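Search this site – enter keyword or ticket number
Print this page | E-mail this page

Ticket 600-94: Curfew alert not delivered to Brendska subscribers
Status: Resolved
Opened: Tuesday, December 25, 2018
Priority: High

Report
The city's evening curfew notice went out through Drulel, but residents signed up for the Brendska district got nothing by text. E-mail copies arrived as normal. The Lobo and Mindach districts got both.

Log
Checked the send queue. The Brendska text job was marked "held" with no error. Released it by hand and it went back to held after 4 minutes.

Compared the district list with the one used for the February street closure notice. The Brendska list had been saved again with the emergency flag off. With that flag off, Drulel will not send texts after 6 p.m.

Turned the flag on and sent a test to the staff group. All test texts arrived. Resent the curfew notice to Brendska, marked as a repeat – around 600 numbers in total. The delivery report shows no held messages.

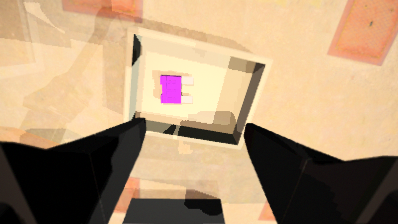
The public notice page was checked next, as it pulls from the same district list. Text and curfew hours load correctly for all districts. The magenta cube in the cream tray shows up in full, and the pink-purple is strong. No change needed to the page template.

Follow-up
Flag setting added to the weekly check. Request sent to Drulel for a warning when a district list is saved with the flag off – no reply yet. Ticket closed, request tracked separately.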